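Robot Handling, Session 4: When the Gripper Lets Go

Handout to go with the lecture. Please bring it to the lab as well, as the second half is about checks you will be doing yourselves.

What we are looking at

Last session we got as far as closing two fingers on an object and lifting it. Lovely when it works! Today is about a fault that I think teaches you more about gripping than any number of successful lifts: the slow slip. The fingers close, the controller reports a good grip, the arm moves off, and somewhere along the way the object creeps down between the pads and drops.

Our case is the Powell cell, which moved small plastic boxes from a table to a rack. It ran happily for 195 lifts. Then it dropped a box, picked up the next one without complaint, dropped that one too, and carried on for the rest of the run reporting success every time. The log had 233 lifts in it and not a single error. I love this log. I have shown it to every group I've taught, because everything in it is correct and it still misses the fault completely.

Why the log was happy

The controller on that cell judged a grip by two things, motor current and finger position. If the current rose as the fingers met something, and the fingers stopped before fully closing, that counted as a grip. Both of those were true on every lift. What the controller had no way to see was sideways movement between pad and box once the arm was moving.

Remember the rule from session 2. With two opposed pads, the most load that friction can hold is

load = 2 x friction coefficient x squeeze force

The 2 is there for the two contact faces. Squeeze force here means the force at each pad, pressing straight into the face. If the friction coefficient halves, so does the load you can hold, and the motor current doesn't change at all. So a change at the surface of the pad can use up your whole safety margin while the readings look exactly as they did when the pads were new.

Acceleration matters too. A box being lifted briskly needs more than its own weight in friction, and so does one being stopped on the way down. On the Powell cell the drops came at the start of the upward move, just where the sum says they should. Do try the numbers for yourself before the lab – it is very satisfying when the answer lands in the right place.

What had changed

Seidu Asante took the pads off and found three things, none of them dramatic. There was fine dust on the gripping faces. The foam on one side had taken a permanent set, so that it met the box along one edge and left most of the face doing nothing. And one pad had turned a little on its mounting, which made the edge contact worse.

Any one of these might have been survivable. The dust lowered the friction, and the poor contact let the box pivot, and a pivoting box works its way down. When Seidu cleaned both faces, fitted fresh foam and squared up the pads, the cell went back to lifting properly at the same squeeze force as before. Nobody had touched the software.

The tempting repair, and the one that was tried first, was to turn up the force. It did stop the drops for a short while. It also cracked a lid, and it pressed the foam flatter still. Please don't reach for force as your first answer.

Reading the pads

Get into the habit of looking at both faces with the fingers open, before anything is between them. Light specks are easy to see on black foam, and they tend to be the first thing you spot. Look along the lower corners as well as across the face.
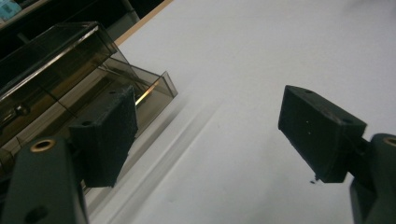 Kwadwo Kyei objected at this point last year that a tired pad and a good pad can look much the same, and that a inspection by eye would have passed the Powell pads a day before the first drop. He wanted a pull test at the start of every run: grip a test block, pull down on it with a spring balance, and write down the force at which it begins to move.

I agree with him, and the pull test has been in the lab sheet ever since. Looking catches dirt and loose parts. Pulling gives you a number, and a falling number is the warning the controller can't give you.

Safety points for the lab

Power to the fingers is off before anyone touches a pad. Open fingers can still close.

Keep hands out from under a held object, including during the pull test. Hold the balance from the side.

If something drops, stop the run. Don't catch it, and don't reach in while the arm is moving.

Write the drop in the log by hand, even if the screen says the lift was good.

To prepare

Work out the smallest friction coefficient that will hold your test block at rest with the squeeze force on your sheet, then again with the upward acceleration included. Bring both answers. Sena Darko has the spring balances and will hand them out at the start.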